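# Is a furniture protection plan ever worth the money, or am I right to be annoyed?

**Oona Kokkonen**
Posted October 25, 2022 in Home & Consumer

We bought a dining table from the Cornura outlet in Destirdale in September. The table was $729. At the register I was asked if I wanted the Bustico Care plan for another $49, and before I could answer the man had started telling me about a woman whose grandson took a marker to her new sideboard. I have heard a version of that story in every furniture store I've ever set foot in. The grandson must be very busy.

I said I'd think about it and he said I could add it later, but there is a cutoff, and it's coming up. My husband wants it. I don't, or I think I don't. He points out that it's less than a dinner out, and he's right, but so are a lot of things I don't buy.

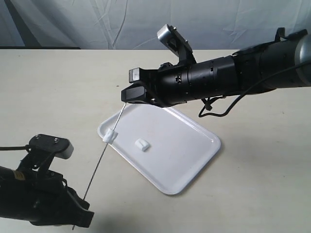
I did sit down and read the booklet, all of it, which I suspect puts me in a small club. It covers "accidental staining from food and beverage," then spends a page and a half taking that back. Stains that build up over time aren't covered. Stains of "unknown origin" aren't covered. With a beige tabletop like ours every mark is going to show, so the stain part is the only part I'd ever use, and I can't tell you the origin of half the stains in my house. Heat marks are covered if they come from a "single identifiable incident." You have to report within a set number of days and you have to have tried their cleaning kit first, and the kit is sold separately.

What I'd like to know:

- Has anyone here made a claim on Bustico, or on any plan like it, and gotten something out of it?
- What does "of unknown origin" mean in practice? Do they send a person out, or do you just fill in a form?
- If I skip it, is there anything sensible to do for a table that gets used every day? I don't want a glass top and I'm not going to yell at people about coasters.

Please don't tell me it's about peace of mind. The man at the store already did.

## 3 replies

### marshgrass_dan

I had the Salehi plan on a sofa and two chairs, not Bustico, but from what you quote it sounds like the same booklet with a different cover. I made 2 claims in 18 months. One paid, sort of, and one didn't.

The one that didn't was a tea stain on the arm. I was honest on the form and wrote that I'd noticed it in the morning and figured it was from the night before. That was a mistake. "Noticed" was apparently the word that sank me. A letter came back saying the cause could not be established. I called, and the person was perfectly pleasant and read me the same paragraph I had in my hand. When I asked what would have counted as establishing it, I was told I would have needed to witness the spill. So I think that's your "unknown origin." Nobody came to look. It was all on the form, plus a couple of photos I sent in.

The one that did pay was a dropped bowl of soup at lunch with four people present. I wrote down the time, what kind of soup, and who dropped it (me). For that they sent a man out with a bottle and a cloth. He got most of it. I asked what was in the bottle and he said he wasn't supposed to say, but it smelled like dish soap to me and I've been using dish soap ever since. If it hadn't come out they'd have replaced the cushion cover, supposedly. I never got that far so I can't tell you whether it's true.

A few things I'd check before you pay anything:

1. Who you're dealing with. The store sells it, but the claim goes to another outfit. Mine had never heard of my store.
2. Whether the plan ends once they replace a part. Mine did. One cushion and you're finished, even with years left on it.
3. What happens if they stop making your table. Ours said "store credit at our discretion," and I didn't care for "our discretion."
4. Fabric. You only asked about the table, but if they try to sell you the bundle with chairs or curtains, watch out. Anything pale and a little shiny got its own list of exclusions in my booklet: water rings, fading, and "changes in sheen." You can't own light-colored fabric near a window and not get changes in sheen. That's what it does.

I would not buy it again. I'd also be careful about taking advice from me, I was pretty mad about the tea.

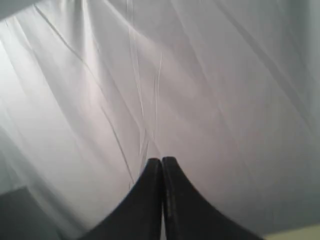 ### pottersfield

Get the plan. It's 49 bucks. We had one years ago on a bed and they fixed the leg, no problem at all. People only write in when something goes wrong.

> **marshgrass_dan:** Was the leg not under the regular warranty though? A leg coming off a bed sounds like a defect to me.

> **pottersfield:** could have been, I don't remember. They fixed it

### lorna.in.the.annex

I worked the floor at a furniture store (not Cornura) for longer than I meant to, and I sold a great many of these. So here is the view from the other side of the register, for whatever that's worth to a person who is already suspicious.

We were tracked on how often we attached a plan. Tables and sofas had a margin, and the plan had a much better one, and the manager cared about the second number a good deal more than the first. I was given the marker story in training. In my version it was a nephew. I don't think anyone at the store had met him.

That doesn't by itself make the plan a bad deal. A thing can be pushed on you and still be decent. But look at what it does for a table in particular. Sofas get real claims, with pets and kids and red wine. Dining tables mostly get three kinds of trouble: rings, scratches, and finish that wears dull where people put their elbows. Wear is excluded everywhere I've ever seen. Scratches are usually excluded unless they go all the way through the finish. Rings are heat or moisture, and you'd need to catch the exact mug in the act. After all that you're paying for the rare disaster, the candle that falls over or the nail polish remover.

Your homeowner's or renter's policy might already touch the candle, by the way, although the deductible probably eats it. Worth a phone call before you pay for the same thing twice. Don't take the agent's first "yes" too seriously either. Ask where it says so.

As for the cutoff, I'd be surprised if it was real. Ours was printed on the receipt and we sold plans past it all the time. Call and ask on the day after and see what they say. I wouldn't count on it if you really want the thing, but it doesn't sound like you do.

On what to do instead, I'm boring. Find out what the finish is first. The tag underneath sometimes says, and if it doesn't, ask the store in writing and keep the reply. Don't use any polish that promises to "restore" or "nourish." A factory finish isn't hungry. A damp cloth, a drop of dish soap, then a dry cloth. Wipe up the greasy stuff the same evening.

Then put something under the food. People buy felt pads and custom table protectors that cost more than the plan, and then they take them off for company, which is the only night anything gets spilled. What has worked at my house is a couple of cheap trays that live on the table. Anything drippy or off the grill goes on a tray and nobody has to be told.

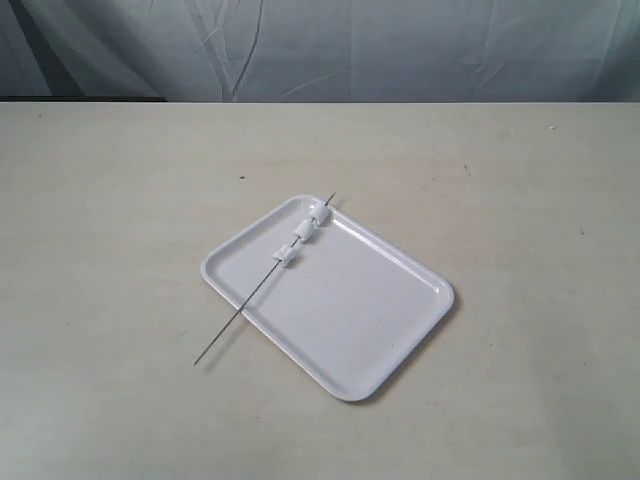
Get ones with a lip, and wipe the bottoms before you set them down. Grit under a tray will scratch a table as well as anything will. If you're putting hot pans on them, put a folded towel underneath too. I don't trust a tray to stop heat, whatever the label says, and a ring that size isn't coming out with dish soap.

And put the $49 in an envelope if it makes your husband feel better. Mine came around once he could see the cash.

> **Oona Kokkonen:** Thank you, this is the first reply from anyone who has sold one. I looked underneath and there is a tag, but it gives only a model number and a cleaning symbol I've never seen in my life. I've emailed Cornura. The auto-reply had a link to add the care plan.

> **marshgrass_dan:** Of course it did.

> **lorna.in.the.annex:** Ask them straight out if it's lacquer or something oil-based. If they answer with "premium protective finish," write back and ask again. It took me three tries with a bookcase.

> **Oona Kokkonen:** Will do. And I called our insurance. She said yes, and when I asked where it says so she said she'd have to get back to me.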